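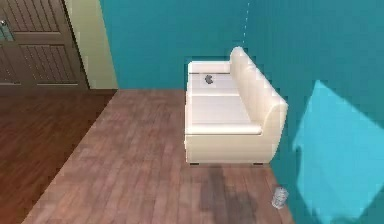
How long does a reed diffuser keep a room scented? In our trial the median bottle could still be smelled at arm's length after 50 days, well short of what most labels promise.

Research > Home Fragrance > Working Papers > Section 4

4. Label claims and what buyers smelled

We collected 1,784 customer reviews of diffusers sold by Dotwood and Kulusero, and threw out the ones that dealt only with the courier. Of the rest, 400 named a particular note, usually vanilla. In 394 of these the note was also printed on the box. This is either a triumph of perfumery or a sign that people can read.

To find out which, we decanted the same oils into plain bottles and asked a fresh group to name them. Sandalwood became "pencils." Rose became "soap," and later "nice soap." The Dotwood oil sold as a monsoon evening was called lemon by nearly everyone, including the person who had filled the bottles.

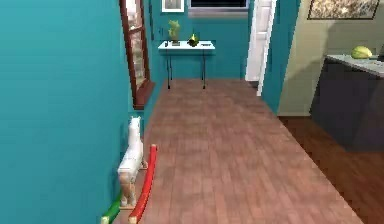
Figure 3. Hallway.

Reed count mattered more than price. Doubling the reeds made the scent stronger for the first week and emptied the bottle sooner, a result the Echevarría group reached before us with far less glassware. Room size we handled badly. The Cendeck panel tested in November with the heating on, and warm air flatters a weak oil, so their scores are listed apart from ours.

Related papers
Do candle names predict candle smells?
Reed thickness and oil loss
Incense ash on painted shelves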